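Remigiusz Lis has run the Brinham town crossword league from the back of a stationery shop on Dubey Street for 5 winters, and he still writes most of the puzzles himself. We met on a slow afternoon between the holidays, when the shop was closed and he had the spring set to finish.

He grew up doing the puzzles in his mother's magazines. "She did the left side and I did the right," he says. "If we met in the middle and the letters fit, we left it. If they didn't, she got the eraser."

He started writing his own in high school and sold the first one to a gardening newsletter called Zillside. It paid two dollars and a packet of seeds. The editor sent it back twice because he had used the same word in both corners.

The league came later. A regular customer asked if the shop could put a puzzle in the window each week, and people began standing on the sidewalk with pens. Lis moved it indoors when the weather turned. Now the league meets from October to April, on two evenings a month, and solvers work in pairs against the clock.

His word list is the part he is most protective of. It started as an index card box and he has been cutting it ever since. "I threw out 600 words last August," he says. "River names, mostly. Old coins. Anything you only know from crosswords. I had an argument with myself over 'oleo' and kept it."

The grids are drawn first, usually the day before, and he fills the long answers by hand. Clues are the slow work. He writes three for each word, leaves them overnight, and picks one in the morning. A standard grid takes him most of a week. The championship grid, which is larger, took him all of last summer.

He doesn't like puns much, though the solvers do. "I put in one or two and they tell me about them for a month. A straight clue that is hard and fair, they say nothing. They just fill it in and look pleased."

There have been mistakes. In the second season he clued Cillano, a hill village his grandfather used to talk about, as a lake. One solver wrote him a four-page letter with a map. Lis printed a correction and gave every pair the point. He keeps the letter in the drawer with the spare pens. 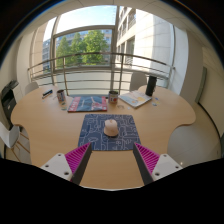

Does he test the puzzles before a league night?

His sister solves every one of them first, in pen, and marks any clue that made her stop for the wrong reason. He usually changes four or five after she is done.

The spring set will have a new format. The first round stays as it was, but the second will use grids with no black squares marked, so that solvers have to work out where the words end. He tried it on a few of the older pairs in the fall. One pair finished early and asked for another — the rest asked for more time.

He has also been collecting the old puzzles into a book. There are 468 of them, and he is rewriting any clue that depended on the news of the week. "Some of them I can't solve now," he says. "I wrote them and I have to look at the answers."

The league starts up again after New Year's. Pairs can sign up at the counter, and anyone who comes alone will be matched with a partner at the door.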